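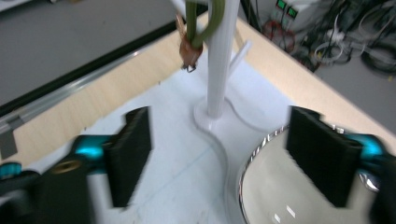 Thảo Hồ
@thaoho
April 2024

1/ OK I've been wanting to write this one for ages. A thread about drinking coffee the way my grandmother's neighbors in Rakanau drink it: slowly, out of small cups, at a table, with other people. Get comfortable!

2/ Some background. I spent a whole October in Rakanau with no plan except to sleep late. It has one main street, a bus stop, a bakery, and five places to get coffee. Five! For a town you can cross before your song ends.

3/ My favorite was Stanciu, on the corner by the bus stop. No sign outside, just the name in paint on the glass. You walk in, you say good morning to the whole room (this is not optional), and you sit wherever there's a chair. Strangers will move their newspapers for you.

4/ The coffee is boiled with sugar in a little long-handled pot, poured with the grounds still in it, and then you WAIT. I drank mine too fast the first day and got a mouthful of mud. The lady next to me laughed so hard she had to put her glasses down.

5/ So how do you make it at home? I've been practicing since I got back and I think I finally have it. Small pot, cold water, one heaping spoon of very fine coffee per cup, sugar to taste. Stir it before it goes on the heat and then leave it alone.

6/ Low heat. Lower than you think. When the foam starts climbing, lift the pot, let it drop back, and do it once more. Spoon a bit of foam into each cup first and pour the rest slowly down the side.

7/ On beans: any medium roast works if it's ground like powder. I buy mine from Volberg, the little shop behind the post office, and they grind it while you stand there. The smell!! I took the bus home with the bag on my lap and made two friends.

8/ On cups: smaller than you want. I used big mugs at first and it just goes cold. Mine are thrift store finds, none of them match, and I love every one.

9/ The part I miss most is the sitting, though. At Stanciu people stayed for 20 minutes over three sips of coffee. They talked about the price of plums, whose cousin was getting married, a goat. I learned so much about that goat.

10/ So now I do Saturday coffee at my place. Door's open at 10, I keep making pots until the bag runs out. Last week my upstairs neighbor came down in slippers and stayed till lunch (hi if you're reading this, you left your scarf).

11/ A few of you asked about the walnut cookies from my last post. The recipe is from Skedano, the Rakanau bakery, as told to me by the owner in a mix of three languages, so the amounts are a bit of a guess. I'll type it up this week!

12/ Tell me how coffee works where you live. Sweet? Black? Standing up at a counter? I want all of it, and please include what you eat with it.

231 likes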